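Krum Yordanov had been steering the arm since lunch when I found him at Endton, and he was happy to keep talking while he worked. "People think the robot is the clever one," he told me, laughing. "For the first 950 tries, it's just me!"

He shows it each pickup by remote control, over and over, until it has 1,000 to learn from — and he says the slow, clumsy ones teach it plenty too.

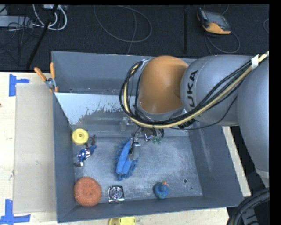
Krum's favorite part is choosing what goes in the bin, and he could go on about it all afternoon. A rubber duck is friendly, he says, but something with a shaggy fringe, like the blue duster under the gripper, makes him hold his breath. "You can't grab it the way you'd grab a sponge," he said, and went back to his controls.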